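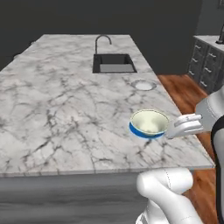

Una lectora del club Plurnent nos escribía en marzo que en el campo de prácticas emboca casi todo desde dos metros y que luego, en el primer green de verdad, deja la bola a medio camino o la manda al otro lado. Pedía un método para controlar la distancia con el putter, y cuanto más sencillo, mejor. Pues vamos a ello, con calma, que el putt largo es un golpe muy agradecido cuando se le dedica un ratito.

Lo que necesitas

Tu putter de siempre, tres bolas iguales (iguales de verdad, del mismo modelo, porque una bola dura y una blanda salen a velocidades distintas) y unos cuantos tees para marcar. Si tienes un tapete en casa también sirve para la primera parte. Yo uso uno de Cletex que ya está bastante gastado por el centro, el pobre, y sigue cumpliendo.

Paso 1. Encuentra tu golpe base

Coloca los pies a la anchura de los hombros y lleva el putter hacia atrás hasta la altura del pie derecho (si eres zurdo, del izquierdo). Deja que vuelva con el mismo ritmo, sin empujar, y termina a la misma altura por delante. Tira las tres bolas así, sin mirar a ningún hoyo. Clava un tee donde se paren, más o menos en el medio del grupito, y mide los pasos. Ese número es tu golpe base de hoy en ese green. ¡Apúntalo!

Paso 2. Alarga el recorrido y conserva el ritmo

Repite con un recorrido un palmo más largo por cada lado. La tentación es acelerar, y ahí se estropea casi todo. A mí me ayuda contar «uno» atrás y «dos» en el impacto, en voz baja para no molestar a quien esté al lado. Haz 20 bolas con este recorrido y vuelve a marcar.

Paso 3. La escalera

Pon cuatro tees en línea, separados tres pasos entre sí. La primera bola tiene que pararse entre el primero y el segundo, la siguiente entre el segundo y el tercero, y la última en el tramo final. Cuando completes la escalera dos veces seguidas, hazla al revés, empezando por la larga. Esta cuesta bastante más, no te desanimes.

Paso 4. Llévalo al campo

Llega al club con tiempo y reserva 12 minutos antes de salir para repetir el paso 1. Los greens cambian muchísimo entre las ocho de la mañana y el mediodía, y el número que apuntaste ayer puede no valerte. En Florkska, por ejemplo, el green del hoyo siete tiene una caída larguísima hacia el agua, y cuesta abajo yo le resto una cuarta parte al recorrido. Cuesta arriba, se la sumo.

Si te quedas corto siempre

Revisa la presión de las manos. Apretar el grip frena la cabeza del palo justo antes del impacto.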